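Plirham remote demonstration – pre-session checklist, with comments
Task: dish to rack, simulated kitchen
Filled in by: Asabe Oyewole, Wednesday, 8:40 a.m.

1. Operator station
Chair locked, foot clutch within reach, hand controller on its cradle. OK.
Comment: The chair lock is the same one I wrote up in November. It locks if you speak to it firmly.

2. Stop button
Press once before loading the room, once after. Arm must ignore the controller both times. OK, both.
Comment: Yes, the arm is simulated. Yes, we test the button anyway. People who learn on this station move on to the real arm at Betley, and I would like them to arrive with the habit.

3. Room load
Check that dish, rack, mug and pad are all present and that nothing has spawned inside anything else. Rack must be empty. OK. 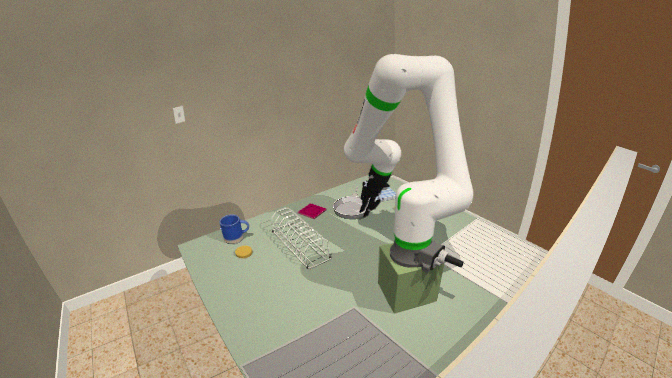
Item 3. Room loaded, gripper over the dish, rack empty.

4. Controller mapping
Move your hand left, arm goes left as seen on your screen. Repeat for each direction. Then twist. OK except twist.
Comment: Twist felt backward to me and fine to Said Ait Ali, who had his elbow on the desk. Marked "recheck". Please keep elbows off the desk for item 4 – we have been over this.

5. Approach
Come down slowly at the side of the dish nearest the robot base. Fingers open. Pause at the rim before closing, and count to two. The pause is part of the demonstration and the policy will copy it, along with every nervous wobble you put in beforehand. Demo 102 has a wobble in it that I now recognize on sight.
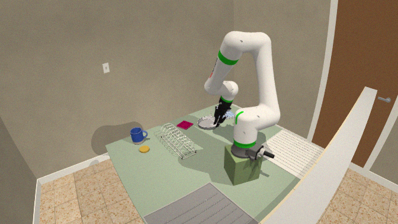

Vasanthi Sivakumar: I'd drop the count to two. Half my trainees count out loud and then close late, and we end up teaching the robot to hesitate. Could the item just say "settle, then close"?

Reply: Fine. Changed on the next print. The old wording stays on this one, as I am not initialing it twice.

6. Grip and lift
Close fully before lifting. Lift clear of the table, hold, and look for slip. If the dish slides in the fingers, end the take and label it "slip". Do not rescue it with a heroic wrist move. Rescues go in their own folder, and the folder is full of Said.

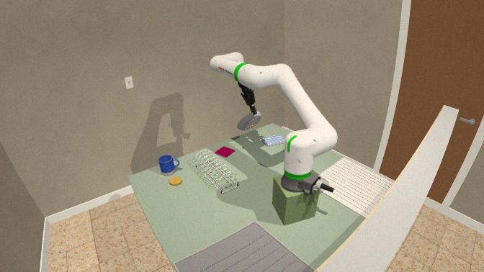
7. Placement
Lower into a slot, open fingers, back straight out. A dish leaning on the outside of the rack is a fail, however artistic.
Comment: Not signed off yet. Alina Hodoroagă is doing the placement takes after lunch.

8. Save and label
Take number, operator initials, pass or fail. We have two files called 232. One is a pass and one is a fail, and they have the same initials. Both are quarantined until someone owns up.

Open items: twist recheck (4), placement (7), the two 232s (8).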